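Halitel Opens Orders for Tabletop Bottle Handling Kit
Two-finger gripper package is aimed at small packing rooms and training labs
March 2025

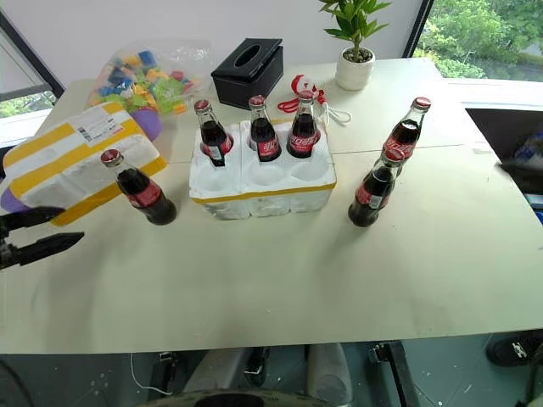
What Is in the Kit

Halitel today opened orders for the Tivberg kit, a tabletop package for teams that want a robot to pick up bottles and place them in holders, trays or cartons. The kit includes a black gripper with two pointed fingers, a mounting plate, control software and a set of practice tasks.

The first practice task uses glass soda bottles and a white foam holder with six round recesses. Bottles begin on the tabletop beside the holder, and the robot places them one at a time in the open recesses. Other objects can stay on the table during the task, including tissue boxes, bagged toy blocks and potted plants.

"Customers asked us for something they could run on an ordinary table with ordinary objects," said Padmavathi Suvarna, product manager at Halitel. "Glass bottles are a good place to start. They are smooth and heavy, and they tip if the fingers close too high on the neck."

Trial Results

Halitel ran the kit with Ezzat, a contract packer that fills mixed drink orders for small shops. Over the trial, the kit completed 116 of 144 placements without help from an operator. Most of the remaining attempts stopped when a bottle was leaning and the gripper could not get a square hold.

"It is slower than a person at this point, and we knew that going in," said Florin Cozma, operations lead at Ezzat. "We wanted to see how much setup it needed. Our staff had it working the same afternoon."

A software update planned for May will change how the gripper approaches leaning bottles. It will be free to all kit owners.

Availability

The Tivberg kit can be ordered directly from Halitel or through its distributor, Nivivia. Orders include remote setup help and one replacement pair of fingers. The kit does not include a robot arm, a table or bottles. A list of supported arms is available on request.

Media contact: Loubna Berrada, Halitel press office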